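Can anything do the bathroom yet?
Home Automation > General chat

hedgepig
3/20/26
My mum is 84 and lives on her own in a bungalow. She manages most things but the bathroom is getting beyond her, mainly the bending and reaching round the back of the basin and the loo. My brother keeps sending me links to videos of robot arms and says we should wait a year or two and buy her one. I think we should pay someone to come in for two hours a fortnight now. Before I have the argument again, is there anything on sale that will wipe down a bathroom? I don't mean floors. She has a floor one and it's fine apart from the bath mat.

Tomasz_K
No.

Well, there are commercial ones for toilets in office blocks, but they are the size of a fridge and you couldn't turn one round in a bungalow. For a normal house there is nothing I'd spend money on. Get the cleaner.

ovenglove
Agree with Tomasz. Your brother should look at how many of those videos are sped up, and whether there's somebody off to one side with a controller.

Adhiambo Kariuki
I'll disagree a bit. I work on the software side of manipulation, mostly small household objects, and things have moved on a lot since I started. Picking up an item from the edge of a basin and putting it somewhere else used to be a project for a whole term. Now you can train for it in simulation over a couple of nights and get something sensible on the first morning.

The picking up is the bit people notice, but most of my time goes on where the arm is allowed to be. A basin is awkward. There's a tap standing up at the back corner, the rim is curved, there's a wall close behind, and the thing you want is usually at the back. The hand has to come down from above and the elbow has to go somewhere while it does. 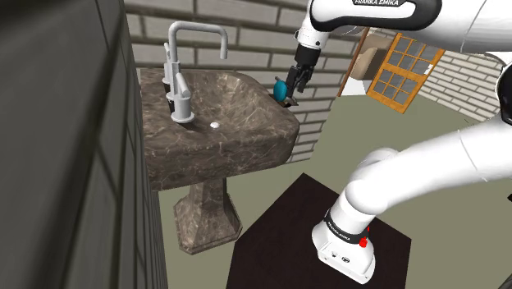

Then there is the question of how hard to grip. Soap is a good test because it changes. A new bar and one that has sat in a puddle all week are two different objects as far as the fingers are concerned, and in simulation you have to decide on the friction yourself. If you decide wrong it works every time on the screen and drops it every time in the lab. Our last batch was 261 runs in simulation with 90 per cent counted as a success, and I wouldn't promise you anything like that in your mum's bathroom.

So, not yet for hedgepig, but I don't think the brother is daft. He's just early.

ovenglove
90 per cent means one in ten goes on the floor. For someone who can't bend down that is worse than no robot.

Adhiambo Kariuki
Yes, that's fair. It would need to be able to pick up what it drops, and an arm fixed in one place can't reach the floor on the far side of the basin.

Rokus
I'm on the shop floor at a bottling place in Fladorport. We have 4 arms and they are very good, they run all night. They are very good because every bottle is the same and arrives in the same spot. In January a supplier changed the cap by a hair and we lost most of a shift. I can't think of a bathroom where things arrive in the same spot.

Tomasz_K
That's the point for me. Nobody's bathroom is a production line.

Adhiambo Kariuki
I don't think that comparison holds any more. Arms like the ones Rokus has are mostly told where to go. The newer work uses cameras, so a moved object is not the problem it was. Wiping is still hard, I'll give you that. You have to keep steady pressure over a curve and know when it's clean, and I haven't seen anyone do the second part well.

Rokus
We have cameras too. They didn't like the cap.

hastus_lane
Cost hasn't come up. A proper research arm is the price of a car, before you pay anybody to set it up. My sister-in-law has a cleaner every fortnight, Mrs Baldursdóttir, and she does the taps, the tiles and the top of the cabinet and takes the bin out on her way. I know which I'd have.

hedgepig
Thanks all. I've sent my brother the link to this. He says Adhiambo agrees with him and I say she agrees with me. We're ringing round for a cleaner and he's going to ask again next year.

Does anyone have a view on long-handled sponges in the meantime? The one from the chemist bends too much.

Tomasz_K
Get one meant for washing cars and saw the handle down a bit.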